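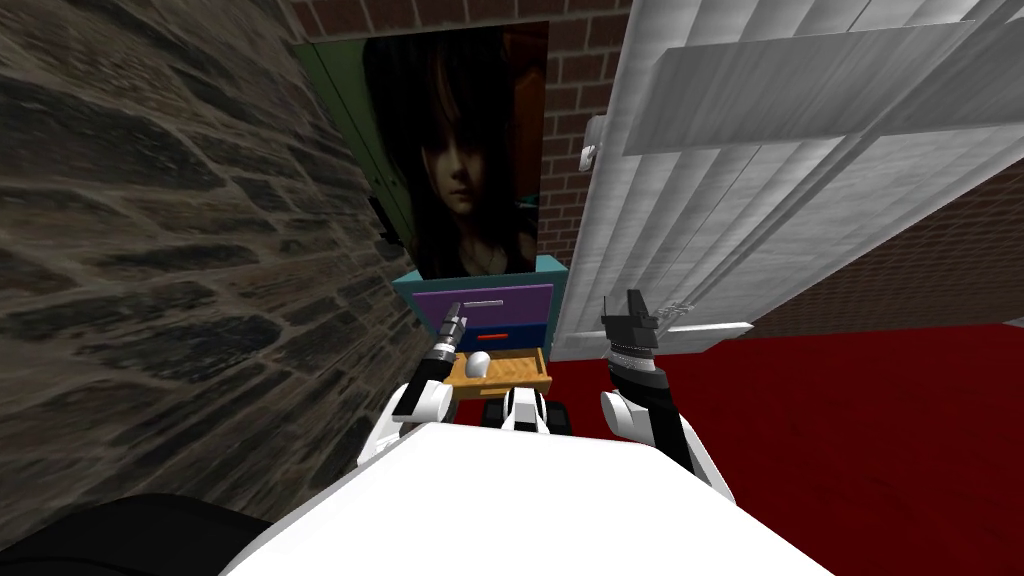
Teal nightstand with a purple upper drawer, against the back wall.

Drawer slides, part two: side clearance

In July I replaced the slides on a two-drawer bedside cabinet and got the clearance wrong on the first attempt. I have since done the same job on a second cabinet, with better numbers, so these are my notes on both.

Most side-mount ball bearing slides are specified for a 1/2 inch gap per side. The drawer box should therefore be 1 inch narrower than the cabinet opening. In millimeters that is 12.7 per side, and many data sheets print 12.7 with a tolerance of +0.8 and -0. The minus zero matters. A slide will put up with a slightly wide gap by flexing at the screws. A tight gap pinches the bearing cage, and the drawer binds over the last third of its travel.

My first opening measured 269 mm at the front. I built the box to 243.6 mm, checked it with calipers, and it bound anyway. At the back the opening was 2 mm narrower. The side panels had been pulled in by the back panel, which was cut short and then stapled. I had measured one point and assumed a rectangle.

Procedure now: measure the opening at the front, middle and back, at both the top and bottom of the slide position. Write down all the readings. Build to the smallest one and shim the rest. I shim with strips of cereal box card, held by the slide screws. Card compresses a little under a pan head, so I tighten, measure again, and add a layer if needed.

Screw position was the other problem. Use the vertical slots on the drawer member and the horizontal slots on the cabinet member first, and leave the round holes empty until everything runs. My cabinet members are set back 2 mm from the front edge. The front screw sits 37 mm in from that edge, which lines up with a standard hole row if the cabinet has one. Mine did not.

Natalia Meléndez wrote after part one to ask if 16 mm side panels are thick enough for the screws. They are, with a screw no longer than 1/2 inch. I drilled pilot holes with tape on the bit as a depth stop. Particleboard strips easily, so the last turn is by hand.

The slides are Stuvance, full extension, bought as a pair. The Illar ones I removed had a plastic roller and a wider gap, and the old holes were of no use. I filled them with glued dowel and cut it flush.

Part three will cover fitting the false fronts, once I have settled on a way to hold them in place while drilling.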